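第4章 手持ちグリッパによる把持・配置動作の収集と評価

本章の目標
・手持ちグリッパで記録した動作を、ロボットアームの教師データとして用いる手順を説明できる。
・配置先の形状が成功判定に与える影響を整理できる。
・初期位置のばらつきを設計変数として扱える。

4.1 章の位置づけ

前章では、遠隔操作によって教示データを得る方法を扱った。遠隔操作では、操作者の入力とアームの関節角が同じ時刻系で記録されるため、学習側の前処理は軽い。その反面、1回の動作に要する時間が長く、操作者の習熟にも左右される。接触の感覚が操作者に戻らない構成では、薄い物体や重なった物体の把持で失敗が増える。

本章で扱うのは、人が二指グリッパを直接手に持ち、グリッパに固定したカメラの映像と指の開き幅を記録する方法である。アームは収集時には存在しない。手先の軌跡は映像と慣性計測から後で推定し、実行時にはアームの手先に同型のグリッパを取り付けて再生する。指とカメラの相対位置が収集時と実行時で等しいことが、この方法の前提となる。

題材には、鍵束を卓上から取り上げ、台座付きの小物入れに入れる課題を用いる。以下、この課題をToldenと呼ぶ。収集から評価までの手順全体はLanuraと呼び、その詳細は4.4節以降で述べる。

4.2 課題の構成

Toldenの要素は、鍵束、卵の殻を割ったような形の陶器の小物入れ、それを載せる白い台座の三つである。台座からは細い支柱が立ち上がる。縁の高さは一様でなく、手前側が最も低い。したがって、同じ高さで接近しても、進入方向によって縁との余裕が変わる。
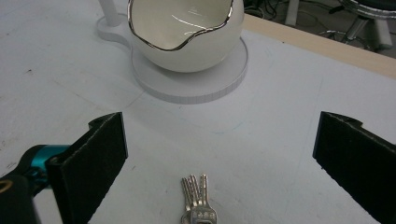 鍵束は、剛体として近似できない点で把持対象として扱いにくい。複数の鍵が互いに回転し、つかむ位置によって垂れ下がる形が異なる。鍵の頭部を挟めば束はまとまりやすいが、刃の側を挟むと残りの鍵が開き、容器の縁に掛かることがある。把持の成否だけを記録すると、この違いは失われる。Lanuraでは把持位置を頭部、刃部、その他に分けて注記する。

表面の性質も考慮を要する。光沢のある陶器と金属は照明を反射し、視点の移動とともに明るい部分の位置が変わる。特徴点追跡はこの明部を固定点と誤認しやすい。一方、白い作業面は特徴が乏しく、近接時には画面の大半を占める。手先軌跡の推定が最も不安定になるのは、指が対象に近づいた区間である。慣性計測の重みをこの区間で上げる方法は4.5節で述べる。

4.3 初期条件と試行の単位

試行は、開いた指が作業面の上で静止した時点に始まり、鍵束を放した後に指が容器から離れた時点で終わる。把持に失敗して再びつかみ直した場合も、一つの試行として数える。つかみ直しを別の試行に分割すると、回復動作が学習データから抜け落ちるためである。

初期位置は20通りを定めた。容器に対する鍵束の方向と距離を組み合わせ、各位置で鍵の向きを変える。収集した試行は1115件で、そのうち軌跡推定が基準を満たした1079件を学習に用いた。除外した36件も破棄せず、推定器の検証用に保存する。評価用の200試行は収集後に別途実施し、学習には含めない。

背景は統制しない方針をとる。作業台の向こうに床や家具が映る配置では、手先が高い位置にあるときほど背景の占める割合が増え、特徴点も得やすい。作業面だけが映る近接区間と背景が広く映る接近区間とでは、推定誤差の性質が異なる。両者を平均した一つの誤差値は、方策の失敗原因を調べる目的には適さない。

成功の条件は次の三つとする。

(1) 鍵束の全体が容器の縁の内側に収まっていること。
(2) 容器が台座の上にあること。
(3) 指が容器および支柱に接触せずに退避したこと。

条件(3)は収集時には課さず、評価時にのみ適用する。人の手による動作には軽い接触がしばしば含まれ、これを除くと低い進入経路の試行が大きく減る。接触の有無は注記として残し、学習時の重み付けに利用する。

支柱は、進入経路を制限する障害物として働く。容器の真上から下ろす経路では影響が小さいが、支柱の側から斜めに進入する経路では、指の外側と支柱の間隔が問題になる。卓上の鍵束をつかんだ姿勢のまま移動すると、手首の向きによっては支柱に近い側の指が先に到達する。このため、軌跡は手先中心の位置だけで表さず、左右の指先位置に変換して検討する。
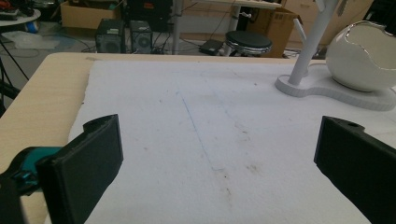 4.4 座標系の定義

以後の節では、三つの座標系を区別する。作業面座標系Wは作業面上に原点をとり、鉛直上向きをz軸とする。カメラ座標系Cはグリッパに固定されたカメラの光学中心を原点とする。手先座標系Gは左右の指先の中点を原点とし、指の開閉方向をx軸とする。

CからGへの変換は指の開き幅によらず一定であり、収集前の校正で一度だけ求める。WからCへの変換は時刻ごとに変化し、軌跡推定の出力として得られる。学習に渡すのは、Wにおける絶対位置ではなく、各時刻のGを基準とした相対変位である。この表現を用いれば、作業台の高さやアームの設置位置が変わっても、学習データを変換し直す必要がない。

指の開き幅をwとすると、Gにおける左右の指先位置は、それぞれx = −w/2、x = w/2で与えられる。指の弾性変形はここでは無視する。変形を含む扱いは、把持力の推定と合わせて第6章で導入する。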